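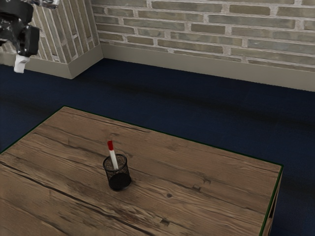
## Cataloging the Probert local history shelf

Our group's project was to make a reading guide for the Probert collection, 63 books and pamphlets on the town of Rollerton held by the Domell branch library. Most are chronologies or family histories, and few had ever been reviewed. We read each one in full or in part and wrote an entry with the date range, the kind of sources used, and a short opinion.

### Method

Each book was read by two students, who wrote their notes separately and then compared them. Books over 400 pages were split by chapter. Ratings ran from 1 to 3, where 3 means the book names its sources.

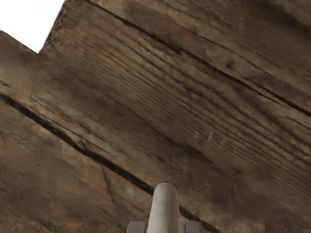
The Gellberg histories took the most time. There are two editions of the main volume, and the later one drops the chapter on the mills without saying so. Its author writes well about everyday things, and the best pages are on floors and barns. One passage follows the grain along old planks, with darker patches beside paler, worn streaks, for most of a page. We gave the first edition a 3 and the later one a 2.

### Results

Books printed before 2000 were more likely to list sources – we had expected the opposite. Several newer titles repeat the same flood story in nearly the same words,
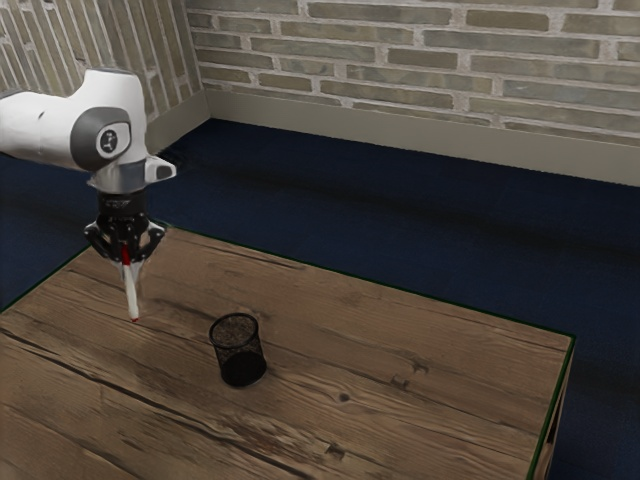 and none of them says where it came from. We traced it back to one pamphlet with no author. The guide marks these titles with a note.

We did not finish the index of place names. Spellings vary too much between books, and it should be a separate project.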